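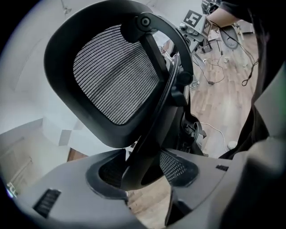
You'll never go back to a padded one, my sister wrote this morning, and mesh is the only thing for July. I read it out over breakfast and felt thoroughly smug, as I've been saying the same for weeks!

July 12, 2020

A whole Sunday of chairs, and I loved it. I've wanted to get the room at Boven sorted out properly since December, and a good half of that turns out to be seating. I am completely won over by mesh backs. You lean into them and they give a little, then hold you, and there's air on your shirt the entire time. The old Grelter one at home has foam like a wet loaf by four in the afternoon.

I spent far too long reading the Trodier leaflet last night (500 words on lumbar support, every one of them enjoyed) and then comparing it with Lambrechts, who want more money and won't deliver before the end of the month. I keep going back to the arms. I do like a good solid arm with a big round joint on it - something you can get hold of when you want to shove the chair across the floor.

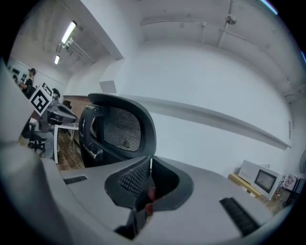 The room at Boven, black chair with the headrest.

I'm so fond of this room already. White walls, brown wood floor, plenty of light from the ceiling, and the table on the right for the important business of lunch. I'd still like a rug under the desk chair, as castors on bare boards make a noise I can feel in my teeth. Must measure up before I order anything.

Legs ache, back fine - wonderful! Soup for tea, then bed with the leaflet again.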